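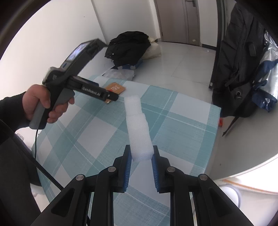 Search this site Type and press Enter

Speaker notes: Onora, season planning session

Slide 1. Good morning, and thank you for joining us. My remarks concern the changes to the audition rounds of Onora, the singing competition produced by Mostitz.

Slide 2. Last season, 246 singers were invited to the studio rounds, and 42 moved on to the live shows. Viewers told us that the early episodes felt long and that they had trouble remembering who was who.

14 shares 3 comments

Slide 3. The new season will open with 200 singers. Each will perform one full song before the judges. The short group round has been removed. 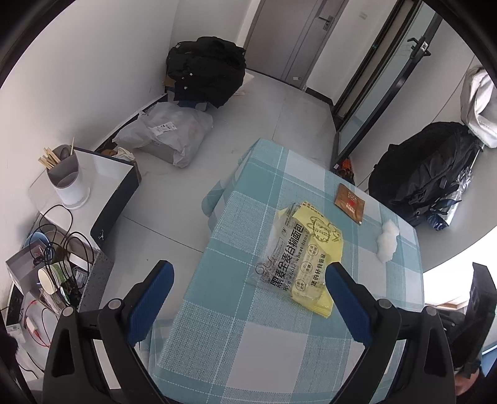 Slide 4. The live shows will run for eight weeks, beginning in July. Voting will open when the first singer takes the stage and will close on Sunday at noon. Pause here for questions on voting.

Slide 5. The house band will remain in place. Song choices must reach the music office at Chou before rehearsals begin, and late changes will need written approval.

Slide 6. Regional auditions will be held at the Petance theater. Station partners will receive the schedule and the press kit after this session. Please send any corrections to the press office.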